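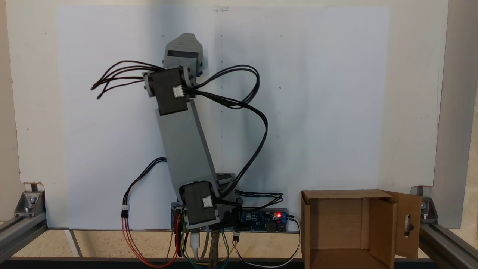
Neltness Public Library Service

A short thread on changes to loans, reservations and returns while our branches remain closed. Please read to the end before telephoning, as most of the questions we receive are answered in the posts that follow.

All items now on loan have been renewed. The new due date will be set once we have a reopening date, and no borrower needs to do anything in the meantime. If your online account still shows the old date, please disregard it. The display is updated overnight and some accounts are taking longer than others.

No fines will be charged for the period of closure. Fines that were owed before we closed remain on the account but will not prevent you from borrowing e-books or audiobooks.

Please do not return books at present. The outside return boxes at Jodau Road and Twal Street have been locked. Items left on the step or against the door will be treated as still on loan, and several have already been spoiled by rain.

We have also been asked whether books may be handed to a member of staff at their home. They may not. We are grateful to the borrowers who meant this kindly.

Reservations made before the closure have been kept in the order in which they were placed. New reservations can be made through the catalogue, but no collection notices will be sent for now. If you receive one, it is an error, and we would be glad to be told of it. 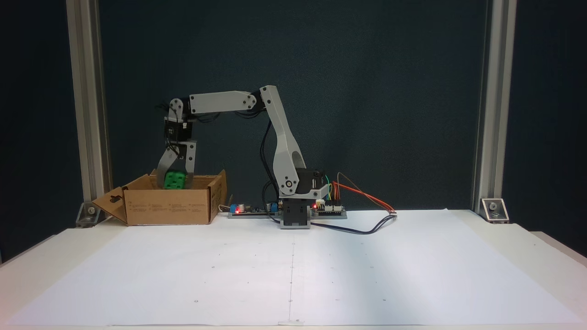

Inter-library loans are a separate matter. Items borrowed from other authorities have been extended by agreement in most cases, and Helju Eglītis of the Requests Office is writing to each borrower whose item could not be extended. If you have not had a letter, your loan is covered.

The e-book limit has been raised for all adult members. Junior members have the same limit as adults until further notice. Waiting times for newer titles are long — we have bought over 100 further licences, and more are on order — so we would ask readers to return a title early if they have finished with it. This is done from the loans page of the reading app.

Residents who are not yet members may join online. A temporary number is issued by email and is valid for electronic services only. A full card will require a visit to a branch with proof of address after we reopen.

Members who have forgotten their PIN should use the reset link on the sign-in page. If there is no email address on your record, the link will not work for you, and you should write to the Membership Desk giving your card number and postcode. Please do not post either of these in a reply to this thread. We have had to hide three replies for this reason.

The Home Library Service continues in a reduced form. Gudrun Holmgren and her colleagues are telephoning existing users in turn. Parcels are left at the door, and the previous parcel is not collected. Large-print westerns are in short supply, and we apologise to the readers concerned.

The local history enquiry service is open by email. Lourenço Brandão has access to the scanned parish registers and the rate books, but not to the newspapers on film or to the Triniretti collection of glass negatives, which can be consulted only at Jodau Road. Enquiries that depend on those will be held and answered in the order received.

The reading group chaired by Miroslava Horobets will meet by telephone conference. The book is unchanged. Members who had not collected their copy before the closure may claim the e-book edition, which does not count towards their limit. Please note that the page numbers differ.

Applications for the short story competition remain open, with the closing date moved to October. The maximum length is still 2000 words, excluding the title. Entries already received by post are safe and need not be sent again. Entries by email should be attached as a document and should not carry the author's name on any page.

A correction to our notice of April 23, 2020: the telephone line is staffed in the mornings only. The notice gave afternoon hours as well, and we regret that a number of callers found the line unanswered.

Questions about this thread may be sent to Yevdokiia Kushnir, Head of Lending, at the usual address. Replies posted here are read once a day — please allow for this if your question is urgent. The next update will be posted when there is a change to report on the return boxes.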